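Search this site Enter keywords Go

Filed under: Automation | Products and Services

Stustirier Opens Orders for Leka Two-Arm Tabletop Kit

DOKONSTEAD, October 7, 2026. Stustirier has opened orders for Leka, a two-arm kit for tabletop handling work, and will begin shipping in November. The kit is offered to schools, repair shops and small research groups, either for purchase or under a service plan that covers setup, training and replacement parts.

Leka is supplied with control software, a printed setup guide and a set of practice tasks. The tasks begin with picking up and setting down a single flat item and move on to sorting, stacking and packing. Customers may change the order of the tasks or add their own, using household and office items already on hand. The company states that no special work surface is required, provided that the table is level and does not move when leaned on.

The control software, named Prukar, is included in the price of the kit. It stores each practice run, allows an instructor to mark where a run went wrong, and lets the same task be repeated from the same starting position. Prukar may be installed on 2 computers under a standard license. Additional licenses are sold separately, and schools may apply for a shared license that covers a full classroom.
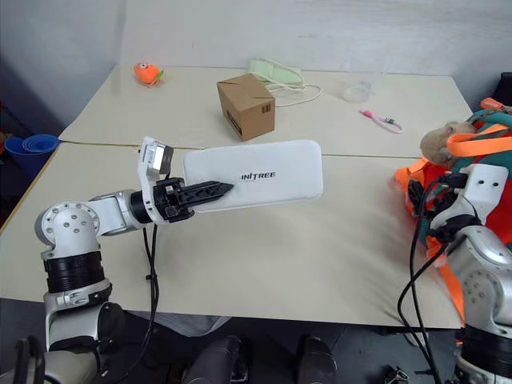 Flat and thin items receive particular attention in the practice set. According to the company, early users found that such items slip or turn when the fingers close too far from the middle, and the setup guide now gives a full chapter to grip position and closing speed. A second chapter deals with soft goods, including cloth and stuffed toys, for which lower closing force is advised. Both chapters will be updated at no charge to registered customers.

The service plan is offered for terms of one or two years. It provides a setup visit, 32 hours of remote training and one scheduled inspection in each year of the term. During the inspection, a technician checks the joints, tightens fittings and replaces worn finger pads. Cables are inspected at the same visit and are replaced under the plan if they show wear. Damage caused by drops, liquids or loads above the stated limit is excluded.

Before opening orders, Stustirier ran a trial at its Dokonstead facility, in which 907 practice runs were recorded. The findings led to two changes in the final kit. The release button was moved to a place the operator can reach while seated, and the warning tone was made louder. A summary of the trial is available on request.

The first production group is limited to 350 kits. Orders will be filled in the sequence in which they are received, and customers who order after that limit is reached will be given a delivery estimate in writing. Deposits may be refunded in full until the kit has left the facility.

Schools and nonprofit groups may ask for a demonstration before placing an order. Requests should state the number of people expected to attend and the kind of work for which the kit is being considered. Price lists, license terms and the setup guide may be obtained from the Stustirier sales office in Dokonstead.

Contact Us | Copyright 2026 Stustirier. All rights reserved. | Back to top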